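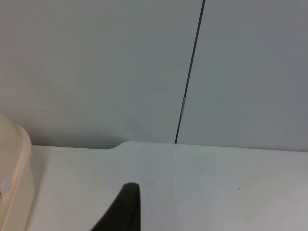

Photo: Climeck Web Archive

Second Heat

The billet was late. Everything was late. The order had come in from Trastex at noon, one sleeve, open die, rush rate, and by four the steel was still sitting in the furnace at Gough with the door down and the burner roaring and the whole crew standing there like people waiting on a bus.

I had the tongs. I always had the tongs that year.

Two heats, the sheet said. Take it down in the first, back in the furnace, finish in the second. Do not chase it cold. Somebody had underlined cold. Somebody always did.

Door up. Orange, then yellow, then a kind of white you don't look at. The manipulator was down again so we went in with the chain hoist and the long tongs, the old way, and I got my bite and felt the weight come on. 741 pounds. It said so in chalk on the rack. The chain took it, sure, but your arms know anyway. Your back knows.

Swing. Down on the die. Scale coming off in sheets, popping, skittering across the plates. Hammer.

You don't hear the hammer after a few years. You hear between. There's a small quiet after each blow – air going out, the block settling – and in there you hear if the piece is happy. That was how they taught me. Listen in between. I thought it was nonsense for about 50 shifts and then one night I heard it, a dull one, a wrong one, and the bar split end to end on the very next hit.

So I was listening.

Turn it. Hit. Turn it. Hit. Quarter turns, keep it square, then knock the corners. The color was going. Orange to the dark kind of orange. The driver looked at me over the guard and held up a finger. One more.

I heard it. Between. Not dull exactly. Thin.

I shook my head. He held the finger up again.
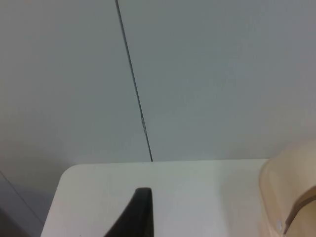 Joltley came over the headset right then, flat as anything, saying the truck was at the gate and the sheet called for five inches across and were we at five inches or weren't we, because if it went back in the furnace that was another hour and Trastex had been promised tonight.

We were at five and a quarter. I could see it without the calipers. Quarter of an inch, one good blow, two maybe. Everyone could see it.

"Put it back," I said.

Nothing on the headset. Then breathing. Then nothing.

I didn't wait. I leaned on the tongs and the hoist man, God bless him, just started lifting. The driver took his foot off. He threw his glove on the floor, but he took his foot off. We walked it back across the plates, dripping scale, gone the color of a brick now, and the door came up and the heat came out and hit me in the teeth.

In. Door down.

The truck sat at the gate with its engine on. I could hear that too. 49 minutes on the soak, I watched every one. Nobody talked to me. I drank water out of the jug and it tasted like the jug. I thought about the rent. I thought about what a quarter inch is, really. Thickness of a pencil. A guy could loose a job over a pencil.

Then the door again, and the white, and my bite.

First blow and I listened and it was round. Deep and round, the way a full barrel sounds. The driver heard it, I know he did, becuase he didn't look at me at all, he just kept going, hit and turn, hit and turn, and the quarter inch went away like it had never been anything.

Calipers. Five even.

We set it down in the sand and it lay there ticking.

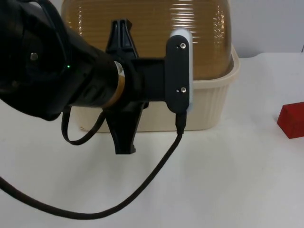
Black arm, green light.

The headset clicked. Was it done, Joltley wanted to know. I said it was done. Was it good. I said come down and hit it with something.

I waited a while by the sand with the little hammer in my hand. Outside, the truck driver shut his engine off.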